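Project report, Household Products unit, August

## What we wanted to know

Our group looked at whether "streak-free" bathroom cleaners earn the label. Two products make the claim on the bottle, Ruludel and Mollinen. We compared them with plain tap water. I went in doubting the whole idea, and I should say so, since I did most of the grading.

The label never says what a streak is. Ruludel mentions "tested on 123 surfaces" and leaves it there – no list, no method. A white sink is a hard place to see a streak anyway. 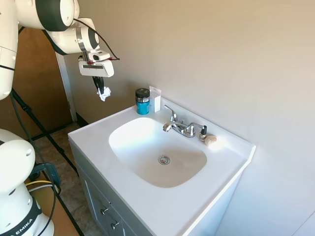 ## How we tested

We marked off 18 squares on old mirror tiles, six for each liquid. Every square got one spray and ten wipes with a folded cotton cloth. We waited until the glass was dry and scored it from 0 (clear) to 10 (can't see your face).

Aurelia Dinu filled the bottles and kept the key, so the graders didn't know which liquid was which. That worked for Mollinen and water. Ruludel smells strongly of lemon, and I knew it every time.
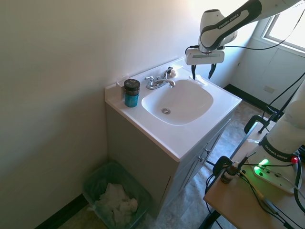 We had planned to use paper towels too, but they left lint and we couldn't agree whether lint counted. We dropped them. Looking back, that took out the one thing most people wipe with at home.

## Results

Each square was scored by two graders, so the highest total a liquid could get was 120. Water got 106, which is bad. Ruludel got 31 and Mollinen 34. Three points is less than the two of us disagreed on a single water square, so I wouldn't call a winner.

The water score bothers me. Our tap water is hard, and I suspect we mostly measured minerals.

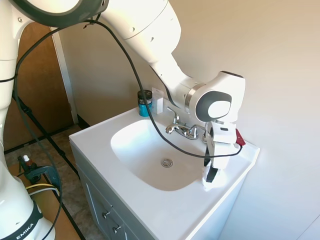 Aurelia Dinu disagreed with me on this. She wrote in her comments that people clean with the tap water they have, so a bad score for hard water is a fair score. I still think distilled water belonged in the test.

## Cost

Mollinen costs 2 dollars more per bottle than Ruludel where we shop, and the bottles are the same size. The store's own shelf card calls Mollinen "professional strength." I looked for what that means and found nothing.
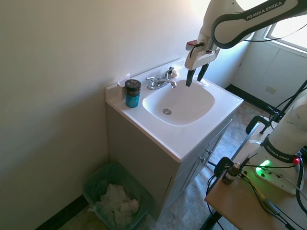
Neither company gives a price per use, and our sprayers put out different amounts. Mollinen's gave a wide mist and Ruludel's a narrow jet, so "one spray" was never the same dose. We noticed this after the fourth square and kept going – a mistake, and it may explain the small gap in the scores.

## What I'd change

Measure the liquid with a syringe. Add distilled water. Get graders who can't smell lemon, or have them stand behind a fan.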